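3.2 Collecting demonstrations by hand

Every demonstration in the Mallano set was given with a pair of hand-held grippers, one per hand, while the operator stood at the table and did the job as a person would, or as a person would with two fingers on each side. We had tried remote control first. Our two operators, Mikuš and Sultana, managed 6 usable runs in an afternoon that way and asked, politely, never to do it again.
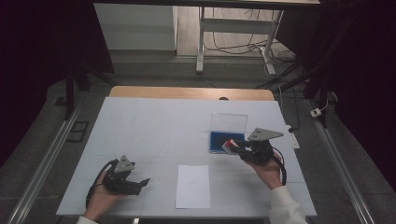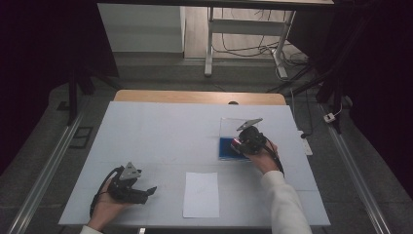

Figure 4. Both views: the operator holds a gripper in each hand, with a small object in the jaws of the right one, at the blue-based box.

We recorded 200 runs and kept 172. The rest were dropped for the usual reasons: a snagged cable, a missed grasp, or a sneeze that the policy would have learned faithfully. A further 6 were set aside for checking the replay code, which leaves 166 for training.

Operators were told to move at a normal pace and to avoid showing off. The second rule proved harder to enforce. Mikuš developed a small flourish on release — graceful, quick and present in nearly all his runs — and the trained policy copied it with more conviction than it copied the grasp. We left those runs in. Section 5 reports results with and without them.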